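Separate knots down a closed cut, is there a real reason for it or is it habit?
Asked by Sofia Sotiropoulos, 4 Feb 2018
Filed under: Learning to suture, Technique

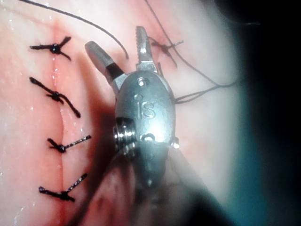
I'm in the first year of the surgical tech program at Gudthorpe and we've started on closing. We don't close anything on people at this stage, it's all practice material, but we have to be able to name what we see and say why it was done.

My problem is with the "why." Every handout tells us that a row of separate tied stitches is "stronger" and "safer" than one continuous thread, and then two weeks later we watch a long closure done with one continuous thread by somebody with far more experience than whoever wrote the handout. So which is it? If separate knots are better, why would anyone run a stitch? If they aren't, why do we start with them?

A few other things I've been told that I don't really believe:

That the stitches have to be evenly spaced. I understand it looks nicer. I'd like to hear what goes wrong if one gap is a bit wider than the others, apart from the instructor making a face.

That the edges should stand up a little when you finish. To me a seam that stands up looks like a bad seam. I sew clothes, and if I left a ridge like that down a front panel I'd unpick it.

That black thread is stronger. One of the second-years said this with total confidence. I think black thread is black.

That you need 1,000 stitches before your hands learn it. Where does that come from? It sounds like something off a poster.

And last, is the Midorex practice kit worth 298 dollars? The ad says it "feels exactly like the real thing," which I take with a lot of salt. I have a budget and I also have rent.

Please don't just tell me to do what the instructor says. I do what the instructor says. I'm asking what it's for.

Ertuğrul Canpolat
Accepted by the asker, edited twice

You're right to be suspicious of "stronger." It's a lazy word and it hides a trade.

With separate stitches (interrupted is the word you'll want on the exam) every loop has its own knot and doesn't depend on the next one. If one knot slips or one loop cuts through, you've lost that loop and the rest are still holding. You can also set each one a little tighter or looser, which matters when the two sides don't match well, and if there's trouble in one spot later somebody can take out a single stitch there and leave the others alone. Those are the real benefits. What you pay for them is time, because you tie every time, and you leave a lot more knot behind. A knot is the bulkiest part of any stitch and if it's buried it's the part the body likes least.

A running stitch is quick. It also shares the pull along its whole length, so a tight place can borrow a bit from a loose one. The weak point is that you're trusting one strand and the knots at the two ends. If the strand breaks in the middle, the whole line can loosen. So your experienced person picked a running stitch because the tissue, the length and the clock pointed that way. Some layers are commonly closed by running, and there's decent evidence behind it for some of them. Ask which layer was being closed before you decide anybody contradicted the handout.

Why they start you on separate ones: my view is that it's teaching convenience more than anything. Each stitch is a complete attempt. Needle in, needle out, tie, cut, look at it, do it again. If you ruin one you haven't ruined the row. Also you tie far more knots that way, and beginners are bad at knots. I certainly was.

Spacing. One gap slightly wider than the rest will usually do nothing at all. The trouble is with a gap wide enough that the edges part between two loops. Go the other way and crowd them, and you choke the blood supply to the edge and add holes for no gain. The usual rule is that the space between stitches should be close to the full width of one stitch, entry to exit. It's a rule of thumb and it bends depending on where you're working. Even spacing is mostly a sign that the person was paying attention, which is why instructors look at it. You can see it at a glance in the photo in your post, the black knots sit at even steps down the seam. What you can't judge from a photo is how tight they are, and I'd care more about that than the spacing.

Edges. Forget clothes here. Cloth doesn't heal. On skin you want the cut edges to meet face to face, with a slight outward turn, because a scar tends to flatten as it settles. If you close it dead flat on the day it can end up as a groove. If the edges roll inward you've put outer surface against outer surface and they won't join well. That's why a thin line with slightly raised edges doesn't bother me on skin. It isn't true everywhere though. Bowel, for one, was traditionally turned in, and people still argue over how much it matters. When a handout says "edges should be everted" with no mention of what tissue it means, write SKIN in the margin.

Black thread. You win that one. Color is there so you can see it. Silk often comes black and so does nylon, and those two behave nothing alike. Silk is braided, ties beautifully and stays where you put it, but it holds fluid in the braid and drags a bit going through. Nylon is a single smooth filament, slides through cleanly, and then tries to untie itself because it remembers being straight. That's why you put more throws in a nylon knot. If you need to know what something is, read the packet. I wouldn't name a material off a photo and I'd be wary of anyone who does.

Sizes confuse everyone, so while we're here: 3-0 is thicker than 4-0. More zeros, thinner thread. It's backward and you get used to it.

The stitch count is from a poster, or may as well be. I've seen people do a huge number of bad ones and become very consistent at bad ones. Do 30 in an evening, go slowly, and throw out the night's work if the last few are worse than the first few. You were tired and were practicing being tired.

The kit I'll leave to someone who owns it.

hillum_nightshift

I own the Midorex kit. Bought it in June with my own money and I'd like some of it back.

The pad is OK. It has layers and the top one holds a stitch without tearing for maybe the first few weeks, then the lines you've used start to open up like old elastic. "Exactly like the real thing" is nonsense. It's too dry and it grips the needle too hard, so you learn to push, and then on anything soft and wet you push too hard and your bite comes out huge. I had to unlearn that. The needle driver that comes in the box is decent. The tissue forceps are junk, mine didn't meet at the tips out of the packet.

What I'd buy is one good needle driver and one good pair of toothed forceps, secondhand from a graduating student if you can find one, and a bundle of expired suture. Ask at your skills lab, ours had a drawer full. Then practice on pork belly with the skin on, or a chicken thigh. Keep it on its own tray, don't cook it afterward, and clean up like you mean it. Banana skin gets recommended a lot and I'm not a fan. It teaches you to be gentle and nothing else.

I disagree a bit with the first reply about spacing. He's correct that it hardly matters to the wound but it matters a lot to your grade. Our examiner used a ruler.

Bright_side

Separate is always safer, that's why they teach it first. Running stitches come undone if one part breaks so I would never use them. Also pull every knot as tight as you can so it doesn't slip.

Comments on this reply

Ertuğrul Canpolat: Please don't pull them as tight as you can. The edges should touch and stop there. They'll swell afterward, and a stitch that was tight to begin with ends up strangling the edge or cutting through it. A knot slips when the throws are wrong, and hauling on it won't fix that. "Always" is doing too much work in your first line as well.

Bright_side: it's what I was taught

Sofia Sotiropoulos: I was taught it too, in the same week as the black thread thing. Thanks everyone. I'm skipping the kit and asking about the drawer. One follow-up for Ertuğrul, do the knots go on the seam or off to one side? We've been told both.

Ertuğrul Canpolat: Off to one side, and the same side all the way down if nothing argues against it. A knot sitting on the line presses on the part that's trying to heal and it's a nuisance to get out later. Slide it over with the last throw before you cut. If somebody tells you to leave it on the line, ask them why, and post the reply here if you get one.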